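Participants wanted for the Clellik open day, September 21, 2019

Dulley is looking for 46 adults to take part in hands-on sessions at the Clellik workshop during our fall open day. We also need a small number of paid session hosts for the same day. Both roles are set out below.

About the day

Clellik is our test floor for robot handling of small parts. Once a year we open it to people from outside the field. We expect 300 visitors between 10 a.m. and 4 p.m. Most will walk through, watch a demonstration and leave. Participants stay longer and give us something to work with.
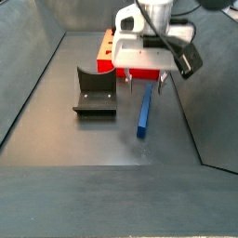 Participants will sit at a control station and drive one of our grippers for a session of 49 minutes, including a short introduction by Jad Moussa. You do not need any experience with robots, games or programming. The tasks are simple to explain and harder to do - you might be asked to close two fingers on a blue stick lying at an angle on the table, with a red block behind it and a black holder off to the side. You will get several tries at each task and can stop at any time.

After the session you fill in a two-page form. We want to know which instructions were unclear, where you got stuck and whether the controls made sense to you. Qianru Lu will use the answers to rewrite the training guide for new operators.

Who can take part

- Adults 18 and over
- Able to sit at a desk and use a hand controller
- Comfortable reading short instructions in English
- Not currently employed by Dulley or Rawashdeh

Glasses are fine. If you use a wheelchair, tell us when you apply and we will book you at the lower station. Left-handed participants are very welcome, as we had too few last year.

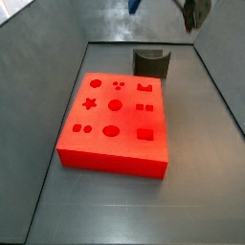
Each participant receives a $49 gift card at the end of the session. Parking is free in the lot behind the building, and there is coffee in the front room all day. We do not cover travel.

Session hosts

Hosts greet visitors, keep the schedule moving and reset the tables between sessions. The pay is $100 for the day, lunch included. Hosts need to be on their feet for most of it and should be used to talking with strangers. A two-hour briefing takes place at the end of August, led by Afaf Yammine, and attendance is required. Experience at museums, fairs or school events is useful but not a condition.

How to apply

Send your name, a phone number and the role you want to Bình Lý in the Dulley visitor office. Participants should add whether they prefer morning or afternoon. Hosts should add two or three lines on past work with the public. We fill places in the order we hear from people and keep a short waiting list.

Questions about the tasks or the equipment can go to Ketill Ásgeirsdóttir at the same office.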